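Finding Aid for the Gourlay Store Papers
Final Project Report, Local History Methods

1. What the project was

The Gourlay store sold hardware, seed and dry goods in Vellonby for three generations. When it closed, the family gave its business papers to the town library, where they stayed in the order they came in, which was no order. The library had a typed list from the time of the gift. It gave 2756 items and described most of them in two or three words, such as "bill, paid" or "letter, Pikemora."

My project was to make a list that a person could use to find something. I had 15 weeks. I did not try to write a history of the store, although I learned a fair amount about it while reading.

2. What is in the papers

Most of the papers are bills and receipts. There are also order books, letters from suppliers, a run of customer account books, and loose notes in at least four different hands. The account books are the best part. Customers are entered by last name, sometimes by the name of the farm, and in a few cases by a nickname. One customer is "the tall one at Pikemora" for two years and is then entered under his last name, which is Gornier.

The letters are mostly about late deliveries. A supplier in Pikemora wrote to the store every month for a long stretch and complained each time about the same unpaid freight charge. I never found a reply, so I can't say if it was paid.

The typed list turned out to be short. My final count was 2909 items. The difference comes mainly from stapled bundles that had been listed as one item when they held several unrelated papers. I also found eleven entries on the old list with no paper to match. Those are kept in a separate table at the back of the finding aid so that the next person doesn't have to look for them again.

3. How I sorted them

In archives the first rule is to keep the original order if there is one. I spent most of the first three weeks looking for one. The order books had numbers on their spines and were easy to put back in sequence. The bills had been on spindles, and each has a hole through the middle. In some cases the holes lined up and the dates ran in order, so I treated those groups as original and left them alone.

Everything else I sorted by type first and by date second. My first plan was to sort by date only. I tried it with one bundle and dropped it, since half of the papers in that bundle had no year. A receipt that says "October, two lbs. nails" could belong anywhere in sixty years.

For undated papers I used three kinds of evidence. The printed letterheads changed several times, and some of the dated letters show when. The handwriting helped when I knew who it was. Prices helped the least. Nails and lamp oil went up and down more than I expected, and I stopped using prices after I had put two receipts in the wrong decade.

4. Names and spelling

Ewan Imrie, who taught the course, told me early on to write names exactly as they appear and to add the usual spelling in brackets. I didn't do this for the first batch and had to go back through it, which cost me four days. The same family shows up under five spellings in the account books. If I had corrected them as I went, nobody could check my work against the paper.

The index has one main entry for each family, with the other spellings pointing to it. Where I wasn't sure that two spellings meant the same people, I left them apart and put a question mark next to both.

5. Condition of the papers

The order books are in good shape. The covers are rubbed but the sewing holds. The bills are worse. Cheap paper from the later years is brown at the edges and breaks when it is folded back. I unfolded what would unfold easily and left the rest for someone with training.

Rusty pins and clips were the most common problem. I took them out with a thin plastic strip, as shown in the handbook we used in class, and kept groups together with folded sheets of acid-free paper. There was mold on one account book. The librarian bagged it and set it aside on the first day, and it is listed but not described.

6. What I would do differently

I would number the items in pencil before I typed anything. I typed first and numbered later, and had to match them up afterward.

I would also set a limit on how much to read. It took me a full afternoon to follow one argument about a stove that was sent to the wrong farm. The entry for it in the finding aid is one line long.

The sections on customer accounts could be made much more detailed. Someone interested in farm debt would have enough there for a project of their own, and the books from the 1920s have barely been touched. I marked the pages where a running debt passes from a parent to a child, but I did not add up any of the sums.

7. Where the finding aid is kept

One printed copy is at the library desk in Vellonby and one is in the department office. The index is in the back half. Item numbers are penciled on the top right corner of each paper, or inside the front cover for books.

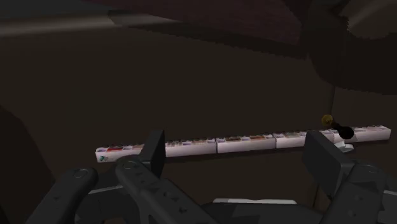
By Zamfira Pop
Local History Methods, final report

Thanks to the desk staff at the Vellonby library, who let me stay until 6 p.m. on the days they closed at five, and to Ewan Imrie for reading two drafts of the index. Corrections to names or dates can be left at the library desk with the item number.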